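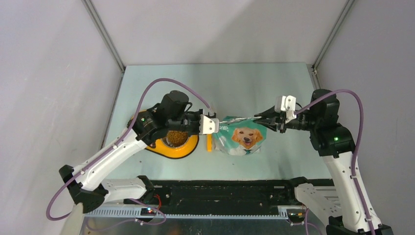 ## Dry food: bowl and bag

Yellow bowl, filled with kibble, with the food bag on the same pale blue-grey surface. The bag carries a dog's face. A small orange object stands upright with them.

Part of the Grestulell household gallery, feeding section. The gallery covers everyday goods and the surfaces they are used on. Captions are kept short; the notes further down cover portioning, storage and cleaning of dry pet food gear in general, and apply to most bowls and bags of this type.

**Tags:** pet food, kibble, bowl, bag, yellow, tabletop

### Notes on the bowl

Kibble shows up well against yellow. Brown bowls hide the last few pieces and any film of fat on the wall, so a light or bright colour is easier to inspect after a meal.

Capacity is normally quoted to the brim. A bowl sold as 1,000 mL will take that volume of water, but the usable volume for dry food is lower if the dog pushes with its nose. Leave a clear margin below the rim. If food still ends up on the floor, change to a wider bowl before changing the portion.

Check the following on any bowl before it goes into daily use:

- Rim: no chips, burrs or sharp moulding lines.
- Inside wall: smooth, with no scratches deep enough to catch a fingernail.
- Base: sits flat and doesn't rock when pressed on one side.
- Underside: any rubber ring comes off for washing and goes back on without twisting.

### Notes on the bag

Printed panels on dry food bags vary, but the feeding table is usually on the back or a side gusset. It is arranged by adult body weight and gives a daily total. Divide by the number of meals. Treats come out of the same total.

Keep the food in its original bag, even where a rigid tub is used. The batch code and best-before date stay with the product, and the inner lining limits the transfer of fat to the tub. Place the whole bag in the tub, fold the top down and fit the lid.

Fold from the top in flat turns and press the air out at each one. A clip across the full width holds better than two small clips at the corners. Resealable strips fill with crumbs after a few weeks and should be brushed out with a dry brush. Water in the strip leads to clumping at the mouth of the bag.

### Portioning

Weigh the portion. Scoops are read differently by each person in the house, and kibble density varies between recipes. The Kanadora kitchen scale used for the Grestulell notes has a tare button and reads in single grams – adequate for anything larger than a toy breed.

1. Put the empty bowl on the scale and press tare.
2. Pour to the daily portion divided by the number of meals.
3. Return any excess to the bag before the bowl goes to the floor. Food that has been on offer doesn't go back.
4. Close the bag.

For a running check, weigh the whole bag on opening and again after 7 days. One bag in the Grestulell pantry read 2,227 g at the first weighing. The difference between the two readings, divided by seven, gives the true daily use. It is often higher than the figure on the label, mostly from generous scooping in the morning.

### Storage conditions

Cool, dry and off the floor. A garage that heats up over January is unsuitable, as is the cupboard beside the oven. The Grestulell pantry shelf is an Oravec wire unit; a solid board was laid over the wires so that heavy bags don't sag through and crease at the base.

Do not top up an old bag with a new one. Finish the first, discard it, then open the second. Where a tub is used without a bag, wash and dry it fully between fills.

### Cleaning

Wash the bowl daily in hot water with ordinary dishwashing liquid, rinse, and dry before refilling. Kibble poured into a damp bowl softens on the underside and sticks. The Wamow nylon brush is stiff enough for dried residue and leaves no marks on glazed or plastic surfaces. Steel wool is not suitable for either.

Wipe the bench after pouring. Dust from the bottom of the bag is fine and greasy, and it spreads if swept dry – use a damp cloth, then a dry one.

### Related pages

- Grestulell: water bowls and mats
- Grestulell: pantry tubs and clips
- Grestulell: scoops, scales and jugs

Page last revised in March. Scale readings are in grams, volumes in millilitres.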